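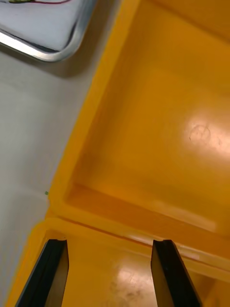 Allar, revendedor de la zona norte, preguntó si el equipo podía trabajar con piezas que llegan revueltas en vez de alineadas en una cinta. Sí puede, dentro de los límites que se detallan más abajo.

Rostitz Duo es una estación de sobremesa con dos brazos para clasificar componentes electrónicos pequeños y cableado. Se entrega montada sobre su mesa, con bandeja central y cajas laterales. Los dos brazos comparten la bandeja y el software Crabtree reparte las recogidas entre ambos para que no se crucen.

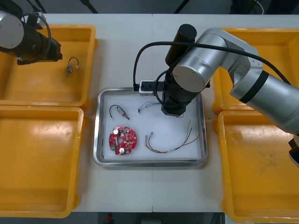 Lectura: 2 min

Qué clasifica

Motores pequeños, placas de circuito impreso, conectores y mazos de cables cortos. Las piezas se depositan en la bandeja con algo de separación entre ellas. Si se tocan o se enredan, conviene separarlas a mano antes de iniciar el ciclo. El catálogo inicial incluye 187 referencias y el usuario puede añadir las suyas desde el panel.

Cajas y bandeja

La configuración estándar lleva cuatro cajas, dos por lado. Las cajas se retiran sin herramientas y la estación queda en pausa hasta que se vuelven a colocar. Se venden recambios sueltos.

Cableado

Los mazos son la parte más lenta del trabajo. Un cable flexible cambia de forma al levantarlo y la pinza necesita un punto de agarre estable, mejor cerca de una brida o de una cinta que en un extremo suelto.
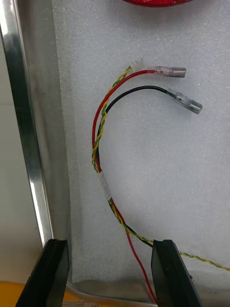
Para mazos con varios ramales recomendamos definir en Crabtree un único punto de agarre por referencia y reducir la velocidad de elevación. El ajuste se guarda con la referencia y no afecta a las demás. No se recomienda coger el mazo por los terminales.

Datos básicos

Brazos: 2
Cajas incluidas: 4
Peso de la estación: unos 562 kg con mesa
Plazo de entrega: 17 días laborables
Software: Crabtree, licencia incluida

Los pedidos y las demostraciones se gestionan a través de Stindavberg. Las unidades encargadas a partir de septiembre incluyen el segundo juego de dedos para la pinza.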